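회사 소개 | 연혁 | 작업 기준 | 채용

Kukside 소개

Kukside는 양팔 로봇의 작업 절차와 안전 기준을 작성하고 검증하는 회사다. 로봇을 제조하거나 판매하지 않는다. 고객사가 이미 보유한 장비를 대상으로 기준서를 만들고, 그 기준서대로 작업이 수행되는지 시험한 뒤 기록을 납품한다. 현재 인원은 69명이며, 시험 부문과 문서 부문으로 나뉜다.

업무 범위

- 협동 작업 셀의 위험성 평가 및 잔류 위험 목록 작성
- 양팔 간 물체 전달(핸드오버) 절차서 작성
- 원격 조작자 교육 및 자격 갱신
- 시험 기록의 보관과 외부 심사 대응

기준서 체계

사내 기준서의 명칭은 Grirari이며 3부로 구성된다. 제1부는 셀의 구조와 고정 상태, 제2부는 동작과 파지, 제3부는 기록을 다룬다. 개정은 매년 12월에 한 차례 실시한다. 현행판은 7월 10일자 정오표를 포함한다. 정오표 이전에 인쇄된 사본은 심사 자료로 사용할 수 없다.

제2부에서 문의가 가장 많은 항목은 핸드오버다. 주는 쪽 그리퍼는 받는 쪽의 파지가 확인되기 전에 열지 않는다. 두 그리퍼가 동시에 물체를 잡고 있는 구간에서는 양팔의 속도를 제한하고, 한쪽이 정지하면 다른 쪽도 정지한다. 케이블은 관절의 전체 가동 범위에서 당겨지지 않도록 여유 길이를 두되, 늘어진 부분이 그리퍼의 작업 영역에 들어가서는 안 된다. 손목에서 베이스까지의 배선 경로는 셀별 도면에 표시한다.

레일에 장착된 팔은 베이스 플레이트의 체결 상태를 작업 시작 전에 점검한다. 두 팔이 마주 보는 배치에서는 중앙의 공유 영역을 별도로 정의하고, 물체 전달은 그 영역 안에서만 수행한다.

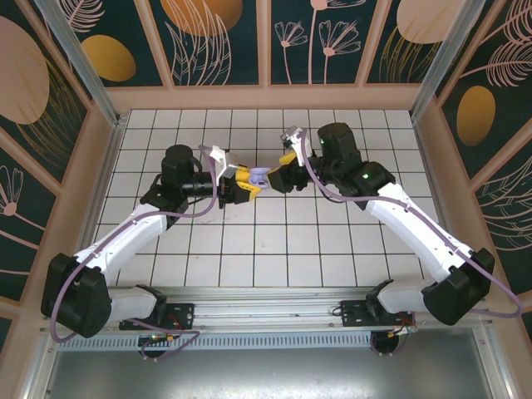 Kári Mikkelsen은 초안 검토 의견에서 동시 파지 구간의 상한 시간이 없다는 점을 지적했다. 속도만 제한하면 조작자가 판단을 미루는 동안 양쪽에서 힘이 계속 걸릴 수 있으므로, 시간 초과 시의 동작까지 조문에 넣어야 한다는 의견이었다. 이 의견은 제2부에 반영되었다. 시간이 초과되면 양팔을 현재 위치에서 정지시키고, 조작자가 어느 쪽을 열지 지정한 뒤에만 재개한다. 자동 재개는 허용하지 않는다.

기록과 추적성

시험은 회차 단위로 기록한다. 현재 보관 중인 기록은 2,308회차이며, 성공과 실패를 구분하지 않고 전부 보존한다. 물체를 떨어뜨린 회차, 조작자가 중단한 회차도 삭제 대상이 아니다. 각 회차에는 기준서 판 번호, 셀 번호, 조작자 식별 번호, 중단 사유를 기재한다. 중단 사유는 정해진 코드로만 입력하며, 해당 코드가 없으면 '미분류'로 두고 문서 부문이 검토한다.

새 절차는 동일 조건에서 100회차를 마친 뒤 승인 심사에 올린다. 도중에 그리퍼 부품, 카메라 위치, 조명 중 하나라도 변경되면 회차를 처음부터 다시 센다.

조작자 자격

자격은 셀 유형별로 부여한다. 단일 팔 자격으로 양팔 셀을 조작할 수 없다. 교육 과정 Juhl은 이론, 정지 훈련, 감독하 조작의 순서로 진행되며 정지 훈련을 통과하지 못하면 다음 단계로 넘어가지 않는다.

거점

본사와 문서 부문은 같은 건물에 있다. 시험 부문은 Jirnton 시험동에서 근무한다. 시험동 방문은 사전 신청이 필요하며, 방문자는 작업 중인 셀의 울타리 안으로 손을 넣을 수 없다.

기준서 열람 신청 및 심사 일정 문의는 문서 부문으로 접수한다.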